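Shopping basket
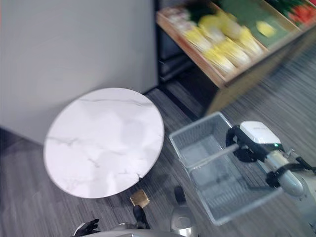 A shopping basket is a light open container which customers carry by hand inside a shop while they choose goods. It is used mostly for small purchases, and the larger purchases are usually made with a cart. In food shops it is found near the entrance, beside the produce shelves, or at the end of the checkout.

Form and material

The modern basket is usually rectangular and made of molded plastic. The sides and the bottom often have many small openings. These reduce the weight, and they let water and soil from vegetables fall through. Many baskets are wider at the top than at the bottom, so that empty ones can be put one inside another. Older baskets were made of willow or of steel wire, and some small grocers still prefer them for their look.

Use in produce shops

In shops selling fruit and vegetables, the basket is commonly filled in a certain order. Heavy goods such as cabbage and potatoes go first, and tomatoes, berries and leafy herbs are placed on top. Customers often set the basket on the floor while they compare goods on the shelf with both hands. For this reason some shops offer a small table or a stand at the height of the waist.

The Gaete market hall keeps 200 baskets for its produce sellers. Its former manager, Fermín Alarcón, introduced the rule that all baskets must be washed every evening in June, when soft fruit is sold and stains are frequent. The rule was later extended to the whole year.

Care

Plastic baskets are washed with warm water and a mild soap. A basket with a cracked edge should be removed from use, as it can cut the hand or tear a bag.

See also: Shopping cart; Produce display; Market hall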